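Thursday, April 22, 2021

Fake flowers, again (and what I finally got right this time)

I used to be a snob about artificial flowers. My grandmother had a bowl of dusty silk tulips on top of her TV for my entire childhood, and I promised myself that when I had my own place there would be real flowers on the table or no flowers at all. Well, I've had my own place for a while now and mostly it's been no flowers at all. The grocery store bunches go brown in four days, I forget the water, and then there's that smell when you finally pick up the vase. So last November I caved and bought my first fake stems from Tinex, and now I have a whole closet shelf of them and opinions to go with it.

My first try was bad! I bought one of those ready-made bouquets, all the stems molded together at the bottom like a plastic broom, stuck it in a glass vase and stood back to admire it. It looked like something from a dentist's waiting room. Everything was the same height, every bloom faced the front, and the leaves were folded flat from the bag. I left it out for two weeks because I'd paid for it, and then I moved it to the bathroom, and then I moved it to the garage.

What I do now is buy single stems. They cost more that way and you end up with fewer, but you can bend each one where you want it, and you only need a handful for a normal vase. I got a mixed box from Giker this month and spent most of Sunday afternoon going through it with a cup of coffee and a podcast, fluffing and bending and making two piles, keep and give away. The red roses went straight into the keep pile. I've always thought roses were the hardest ones to fake because everybody knows what a rose looks like, but fabric does okay if the red has some depth in the folds. The blue hydrangeas I went back and forth on. From the top they're lovely and soft, but turn one sideways and you see how much is going on underneath, with all those skinny little stalks looping around each other.
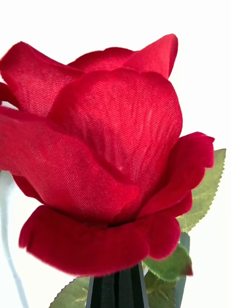
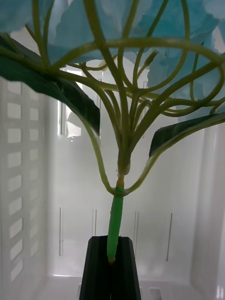 Get the hydrangeas low in the vase, a reader wrote to me after my last post on this, and let the blossoms rest right on the rim, because then all anyone sees is the blue. I'd been standing mine up tall like sunflowers. The same message said to stop buying white ones, as they show every speck of dust by summer, and to quit spraying anything with hairspray no matter what the internet says, it only gets sticky. Guilty on that one, too.

So I tried the low thing and wow, what a difference. I used a squat stoneware crock from Handon that I'd been keeping wooden spoons in (the spoons are now lying in a drawer, we'll see how long that lasts). Hydrangeas first, pushed down until the blossoms sat on the edge, then the roses in between, a couple of them a bit higher than the rest. I put one rose so it leans out over the side, kind of lazy looking, and that's my favorite part of the whole thing. Real flowers lean. They get tired and flop toward the window. If every stem stands at attention, your eye catches it from across the room.

A few other things from Sunday, in no order:

Steam works better than a hair dryer for the creases. I hold the bloom over the kettle for a few seconds, well above the spout, and then nudge the petals with my fingers while they're soft. Test one petal first, though, because I had a cheap peony whose glue let go and it came apart in my hand.

Cut the stems with real wire cutters. I ruined my good kitchen scissors on the second stem last fall and I'm still mad about it. If you don't want to cut, just bend the bottom into a hook, it takes up room in the vase and keeps things from spinning.

For filler I use crumpled brown paper when the pot isn't see-through. I bought a bag of the clear glass beads from Uddin once and they're pretty, but they weigh a ton and I found them under the couch for months.

Dust with a dry makeup brush. A big fluffy one. It gets down between the petals of a rose way better than a cloth does.

I'm still not sure about red and pale blue together, by the way. On the kitchen table in the morning it looks fresh and a little old-fashioned, like a print on somebody's apron, and then at night under the yellow lamp the blue goes kind of gray and the roses take over. I may split them up and put the hydrangeas in the hallway, where it's brighter. There's a narrow shelf out there that has held nothing but keys and mail since we moved in, and the crock would just about fit if I moved the mail somewhere. The roses could go in the old milk pitcher. I'd need a bit more green to fill that out, maybe some eucalyptus, but I told myself no more orders until I've used up what's on the shelf.

The peony is in the trash. The broom bouquet is still in the garage, if anyone wants it.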